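Teaching a gripper to let go of string: how to set up and score a release study for tangled cords

Most write-ups about robots and cables worry about the picking up. Quite right too, as finding one loop in a heap of loops is a hard enough problem to keep anyone busy. But if you have ever run a cord-sorting job for a whole afternoon you will know the other half of the trouble, which is putting the thing down again. A cord hangs over one finger, or hooks itself round a tip, and the robot sails off to the next pick with half of the last one still trailing behind it.

We spent a good part of the winter on this under the name Surkulum, and this page is meant for anybody who would like to repeat the study on their own bench. It goes through the setup, the recording, the labelling and the sums, and then it says what we found and where I think we were sloppy. You will need an arm with a two-finger gripper, a camera on the wrist, some plastic bins and more patience with string than you might expect.

Before you start

Decide what counts as a release. It sounds daft, but we changed our minds on this twice and had to throw away our first labels both times. The rule we settled on is that a release is clean when the arm has gone back up to its travel height and no part of the cord is touching either finger. If any of it is still touching, the release is a snag, even if the cord drops off on its own a moment later. A cord that drops off later will one day drop off somewhere you don't want it.

Next, choose your cords. Thin ones behave worst, and they are also the ones you learn most from. Cut the ends cleanly if you are making them up from a reel, and leave them crumpled in a bag overnight so they take on a few bends. Fresh cord straight off the reel lies far too politely and will make your numbers look better than they should.

Setting up the bins

Put the bins close together, with the rims touching if they'll go. You want the arm to travel as short a way as possible between pick and drop, as a long swing makes the cord sway, and sway is a separate problem that deserves its own study. Fix them down with double-sided tape. Ours crept across the bench by a finger's width over the first morning, and I spent ages blaming the calibration before I thought to look.

Shiny bins are worth a word. A glossy floor throws back the ceiling lights, and a bright reflection can swallow a thin pale strand completely. You could swap to matt bins, and for a product I would, but for a study I'd keep the glossy ones and move the lamp until the worst of the glare sits away from the drop point. Note down where the lamp ended up. You will knock it.

Recording the trials

Each trial goes like this.

1. Start with the cord in a loose heap in the pick bin. Drop it in from a hand's height and leave it as it falls.
2. Pick with whatever grasp method you already use. We used the stock one from our Masine control package, with nothing changed.
3. Lift to travel height and pause for 2 seconds so the swinging dies down.
4. Save one wrist-camera image during the pause. We call this the hold image, and the whole method hangs on it.
5. Move over the drop bin and carry out the release.
6. Return to travel height, save a second image, and score the trial clean or snagged.

Don't be tempted to skip the pause when you are in a hurry. We tried a batch without it and the strands were smeared so badly that two of us couldn't agree on how many loops we were looking at.

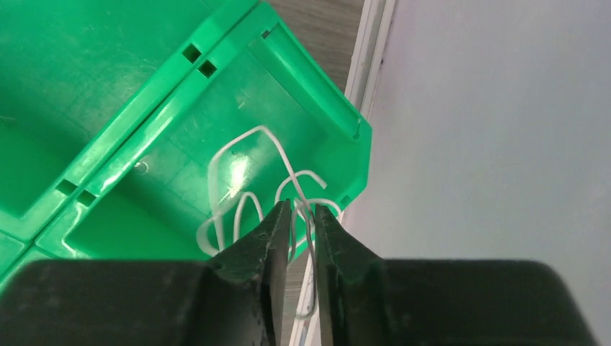 The hold image is where the interesting part begins, because the shape of the cord at that moment tells you a good deal about how the release will go. We had rather assumed that the total amount of cord in the grip would matter most, so that a big handful would snag more than a small one. It does matter a little. What matters far more is whether any strand passes between the fingers and then comes back round the outside of one of them. Our name for that is a wrap, and once you have learned to spot a wrap you will see them everywhere.

Labelling the hold images

Go through the hold images before you look at the results, and keep the two sets in separate folders so you can't peek. For each one, write down three things: whether there is a wrap, whether a loose end is hanging below the fingertips, and whether you are sure. That last column seems fussy but please keep it. A strand that goes behind a finger may come out again or it may not, and from a single view there are times when you simply can't tell. Mark those as unsure and carry on. It is much better to have an honest pile of unsures than a tidy table full of guesses.

If you can, have a second person label the same images without seeing your answers. Where you disagree, put the image in the unsure pile. Arguing it out feels productive, but in our case the more stubborn person tended to win (I'm afraid that was me).

The release moves

We compared two ways of letting go. The first is the plain one: open the fingers fully, go straight up. The second we called the Forsberg release, after the road our workshop is on, and it goes in stages. Lower until the bottom of the cord is resting on the floor of the bin, open the fingers halfway, draw back along the line of the fingers, then turn the wrist a quarter turn each way before rising. It is slower, and it looks a bit like somebody shaking a noodle off a fork.

Pick the release by a shuffled list made before the session begins, so that you aren't choosing the gentle one whenever the cord looks nasty. Split the list evenly between the two.

Doing the sums

We ran 600 trials altogether. Of those, 539 had hold images on which both labellers were sure and in agreement, and these are the ones we used for the comparison. The rest went into the unsure pile and are reported separately, as I'd urge you to do too.

Over those 539 trials, 486 releases were clean by the strict rule. That is a shade over 90 per cent, and it looks very respectable until you sort the snags by label and see where they come from. Nearly all of them had a wrap in the hold image. Among the trials with no wrap, the two release moves did so nearly the same that I wouldn't care to choose between them, and you may as well use the quick one. Among the wrapped trials the Forsberg release was plainly better, and most of that seems to come from resting the cord on the bin floor first – the quarter turns helped less than we had hoped.

So the practical advice is quite modest. Look at the hold image, check for a wrap, and spend the extra time only when there is one. When you can't tell, treat it as a wrap. The slow release costs you a few moments and a snag can cost you the next several picks.

Where we were sloppy

All our cords were thin and pale, and I would not promise that any of this carries over to a stiff mains lead or a braided rope. We used one gripper throughout, on the Numaron arm, and a gripper with smooth rounded tips may well snag less to begin with. We also scored from the wrist view alone. A second camera looking in from the side would have rescued a fair number of the unsures, and if you have one spare, do use it.

The other thing is lighting. Our earlier sessions ran in the late afternoon and the light was going by the end of each one, so the later trials in those sessions have more unsures than the earlier ones. Shuffling the release list protects the comparison from this, but it does nothing for the images you lose. From March onwards we drew the blinds and relied on the lamp, and the labelling got a good deal less tiresome.

Trying it yourself

If you only have a morning, run a small batch with the plain release and label the wraps. You'll get a feel for how often your own gripper makes them, and that alone will tell you whether the slower move is worth programming. Keep the hold images whatever you decide. We have gone back to ours several times with new questions, most recently to see whether a wrap on the left finger behaves differently from one on the right, and we are still partway through that pile.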